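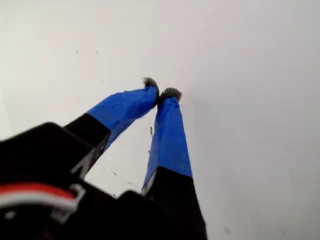

Taped fingers vs. the stock ones

5/28/25

I spent most of this week comparing two sets of fingertips on the small gripper. One set is the plain hard tips that came in the Festeck kit. The other is my own setup, with blue tape wrapped up both fingers and a bit of dark gray fuzzy material at each tip. The tape job has wrinkles in it. I may redo it.

The test was the same for both. Pick up one thin plastic washer from a flat white surface, move it over, set it down. I ran each set 60 times with the same script and the same closing speed.

The stock tips dropped a lot of washers. They close hard and the washer shoots out sideways. I got 41 good picks. The fuzzy tips got 59. The one miss was my fault, as I had bumped the camera mount and didn't redo the calibration.

They are slower to let go, though. The washer hangs on for a moment after the fingers open, so I added a short wait to the release step. Denise Furnival suggested a small shake of the wrist instead. I tried that and the washers landed all over the place, so the wait stays.

The fuzz also sheds. I wipe the surface down between runs now.

Next is a longer run of 1,000 picks to see how the tips wear. I also want to try the Pusto controller again. I gave up on it in December when it kept losing the home position, and Wayne Dawber says the new firmware fixed that.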